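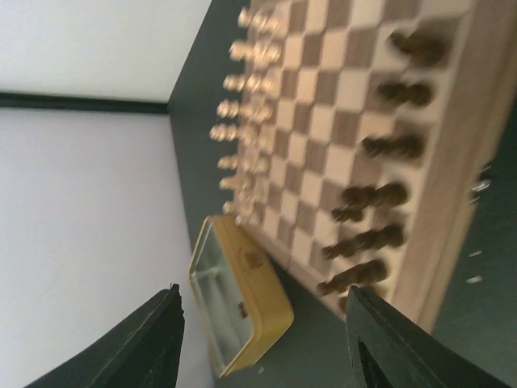 Equipment plan for the manipulation bench – gallery

2021-10-22, put together by Valtteri Partanen

We are buying a second arm station for the bench at Keskinen, and the people who sign for it have asked to see what the work looks like before they read the figures. The full request goes in during November. The pages below go with the short version.

Chess set and container

Light and dark pieces in place at opposite sides of a wooden board, the middle clear, with a yellow-tan open container next to it on the table. The light pieces stand close together in two lines, and that spacing decides what fingers we order. Wide pads would knock the neighbours.

Fingers

The black ridged pair is the pattern we want to keep. Ikel has quoted 47 euros a pair and we have asked for 2 pairs for the new station, plus one spare. Furnasis offers a softer finger at a higher price. We have left it out of this round.

Wrist camera

One per arm, mounted so that both fingertips stay in view. The budget line is 230 euros with cable and bracket. Things very near the lens come out blurred, so please don't swap in a cheaper fixed-focus model without asking first. We would like to try the Cloltuvano unit on loan before ordering.

Table and small items

The dark tabletop suits the light pieces well and the dark ones less so. A second top in a mid grey is on the list at 34 euros, cut to size. Chess sets and containers come out of the consumables money and are not part of this request.

Not yet priced

Delivery, the mounting plate, and a day of fitting. Keskinen will say whether the plate can be made in the workshop – if it can, that line drops out. Comments on the list to Valtteri before the November request goes in.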